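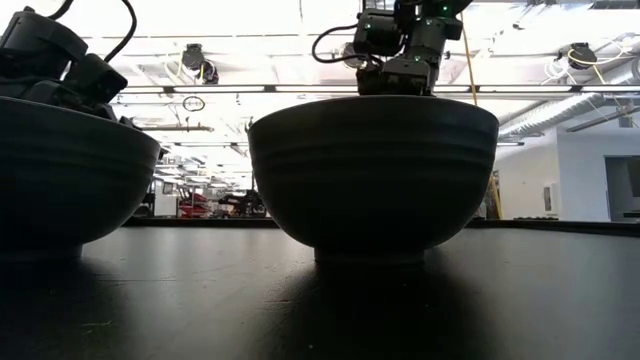 The Arms: Your Questions, Answered
Edstead staff pages / Bowl handling at Closmont
Last updated June 27, 2026

The questions below came from the suggestion box, the break room, and one note left under a windshield wiper. Spelling has been tidied up. Tone has been left alone.

Am I being replaced?

No jobs at Closmont are being cut because of the arms. That is in writing, signed by Seija Partanen, and pinned up next to the time clock where you can check that it still says so. What is changing is who picks up bowls all day. If picking up bowls all day was the part of the job you loved, please come and see us, as you would be the first.

What do the arms do?

They reach down, take a bowl by the rim, lift it, and put it somewhere else. Then they do it again. They are being taught bowl handling and nothing more. Packing, glaze inspection, and arguing with the freight company remain human work.

Why start with bowls?

They're heavy in quantity, they chip if you look at them wrong, and they account for most of the sore wrists in the first aid log. Last year we moved 3452 cases by hand. Plates were considered, but plates lie flat and the arms have trouble getting under them. So do people, but people have fingernails.

Who tells the arms what to do?

At the moment, you do. Adelino Moreira runs the teaching sessions, and each session needs someone who has handled the ware for a living. You guide the arm through a lift, it records the move, and later it tries the move alone. We have 547 recorded lifts so far. Some are beautiful. Some will be kept as a warning.

Do I have to take part?

No. It's voluntary and it's paid at your normal rate plus the training supplement. Saying no does not go in your file. Saying "over my dead body" in front of the visitors from Pelkonen also did not go in anybody's file, though it was discussed.

Isn't that just training my own replacement?

We get this one a lot, and it's a fair thing to ask. The agreement with the staff side says that anyone whose handling hours go down gets those hours back in inspection, finishing, or arm tending, with no drop in pay. It runs for three years. After that it gets negotiated again, and we would be lying if we said we knew how that will go. Eino Lindqvist has the full text and will read it to you aloud if you let him.

What is arm tending?

Keeping an eye on the arms, clearing a bowl when one gets stuck, wiping the tables, checking the cables, and pressing stop. The course takes 32 hours. Most of it is about when to press stop.

Are they faster than us?

No. A person on a good morning beats an arm easily. The arm wins at four in the afternoon, when the person would like to sit down. The February trial showed the arms are slower per bowl and don't care.

What happens when one breaks a bowl?

It gets written up on the same breakage sheet you use. The box marked "reason given by employee" may be left blank.

Is the system recording me?

The sensors in the teaching room record the arm, the bowl, and your hands. They don't record sound and they don't go to payroll. Cliltar, who supply the software, can see the lifts but not your name. The recordings may not be used for discipline, and that is also on the sheet by the time clock, which is getting crowded.

Can I stand next to an arm while it's moving?

Only inside a teaching session, with Adelino or a trained tender at the table. Otherwise stay behind the floor tape. Tie back long hair and leave lanyards on the hook by the door. This includes managers.

Can we name them?

You already have. Official paperwork will go on calling them Left and Center.

Will the radio stay?

Yes. It was never under threat. We don't know where that rumor began.

Who do I ask if my question isn't here?

Hours and pay: Seija Partanen. The agreement: Eino Lindqvist. Teaching sessions: Adelino Moreira, extension 2403. The suggestion box still works. Please leave the windshield wipers out of it.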